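Can I change the evening course after the first payment?

Asked by Catarina Vilela, 12th December
Category: Adult education, Moura

Hello everybody. I am new in Moura and I signed up for the evening bookkeeping course at the Clunura center. I paid the first part, 300, and the second part is due before the classes start. Now my employer has moved my shift and I can not come in the evenings any more. The same center has a morning course with the same content, but the website only says "changes on request" and gives no form.

My questions are: do I lose the 300 if I change the group? And must I write to the office in Moura or to the main office in Zurkberg? I called two times and nobody picked up.

I have read the general conditions, but the language is difficult for me and I am afraid to misunderstand something.

3 answers

Emerson Bezerra
I made the same change in July, from evening to morning, so I can tell you how it went for me. The money was not lost. They moved it to the new group and I paid the rest on the normal date. Please write to the Moura office, because Zurkberg only handles the invoices. In the message you should put your full name, your enrollment number (mine was 2645, it is printed on the receipt at the top) and the name of both groups.

I would also ask them to confirm by e-mail. On the phone they told me yes, and one week later I still got a reminder for the evening group.
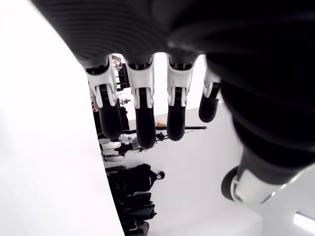 Black fingers with white joints, seen from close up.

One more thing about the morning group: the room is on the upper floor and the door downstairs is locked until shortly before the class. If you come early, use the side entrance next to the bakery. The teacher is patient and she repeats the difficult words, which helped me a lot. The book is the same one, so do not buy a second.

Was this helpful? Yes (2)

Former student
Not sure about the payment, but be quick, the morning groups are small. When I studied there the waiting list was long.

Ulov_reader
In my case it was different. I wanted to change from bookkeeping to a language course, and they treated it as a cancellation and kept a part of the fee. I think the rule is that the change is free only inside the same course. Look at the paragraph with the title "Transfer of place". If your course costs 1000 or more there is maybe another rule, I did not have this case.

Comment from Catarina Vilela
Thank you very much to all. I found the paragraph and it says "same content, same term", so I believe that I am safe. I wrote to the Moura office this morning with my number and the names of both groups. Emerson, did you have to bring the old receipt to the first class, or was the e-mail enough?

Comment from Emerson Bezerra
The e-mail was enough for me, I showed it on my phone. But keep the receipt at home until the course is finished.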